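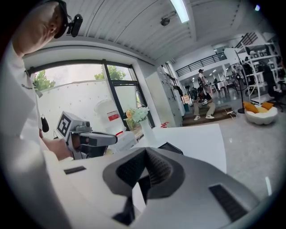
Should you tell your friends what your ex did?

My answer is mostly no, and I know it is not a popular one. The usual advice after a bad break-up is to talk, to tell your side, to let people know what really went on. I did all of that when my marriage ended and I would do about a quarter of it again.

I should say first that I don't mean cases where someone is in danger. If a person has hurt you or frightened you, tell your friends, tell the police and tell your doctor. I am talking about the ordinary sort of ending, where one person was selfish or both were, somebody lied, and the sofa had to go somewhere.

We lived in Brerach then, which is small enough that you meet everyone you know in the chemist's. Within a month I had heard three versions of my own divorce. In one I had run up debts. In another I had thrown him out in the middle of the night, when in fact he left at ten past four in the afternoon with his brother's van. The third was fairly close to the truth, but it had come from me, and by the time it got back round to me it had picked up a woman from his office who I had never mentioned and who, as far as I know, had nothing to do with it.

That third one still bothers me. I had told two people. Both are decent and neither would call herself a gossip. But a story about someone else's marriage is hard to keep hold of, and I had handed it over while I was angry, so it went out in its angriest form. The woman from the office had to put up with looks in the post office queue for most of a winter. I wrote to her in the end. She didn't write back and I don't blame her.

People say that if you keep quiet, the other side wins. I have thought about this a good deal and I am not sure what is supposed to be won. The friends who believed I had run up debts were friends who were ready to believe it. The ones who knew me either asked me straight out or took no notice. My neighbour Shaohua Shi heard the debt story at a school fair and said she had seen me take back a kettle over a missing receipt for two pounds off, and she didn't think I was the type. That did more for me than anything I could have posted.

And I did post. There was a message board I used in those days, mainly for women going through separations, and I wrote something like 200 messages on it between January and June. I read them again last year. Some are funny. A lot of them are the same message. I said I was moving on in February, twice in March and then again in May, and each time there was a string of kind replies telling me I was strong and he was a toad. I liked those replies very much at the time. I don't think they did me any good. Every evening I had to get the whole thing out again and warm it up so that people would have something to answer.

The board was for strangers, so you could argue it did no harm. But he found it, or his sister did, and she printed out 85 pages and gave them to their mother, who had always been good to me. I had called her son a number of things. I had also been rude about her Christmas pudding, and I honestly think she minded that more.

There is a reasonable case on the other side. Silence can turn into shame, and older women in my family kept quiet about things they should have shouted about. My grandmother never said one word against my grandfather and I don't hold her up as a model. If you can't tell anybody, you start to think it must have been your fault. So tell somebody. I would say one person, two at most, and choose someone who lives a long way off or who can't stand talking on the telephone.

What I would cut out is the telling that is meant to reach him. You know when you are doing it. You say a thing to a shared friend in a slightly louder voice. You put a line under a holiday photo about finally being with people who appreciate you. I did both, and all I got for it was a solicitor's letter about the cat. The cat was called Cletus and had been mine before we met, so the letter came to nothing, but I still had to pay to have it answered.

Then there are the children, if you have them. Ours were eight and eleven. They heard most of what I said on the phone, because a child on the stairs hears everything. My daughter told me years later that she had stopped bringing friends home that spring in case I was in the middle of it. I had thought I was keeping it from them by shutting the kitchen door.

He has never apologised for the debt story. I used to think I needed him to, and I had a speech ready in case we were ever seated together at a wedding. We were, eventually, at my niece's. He asked whether I wanted his bread roll and I said yes. I haven't got a view on whether that was forgiveness. I was hungry and the speeches were running late.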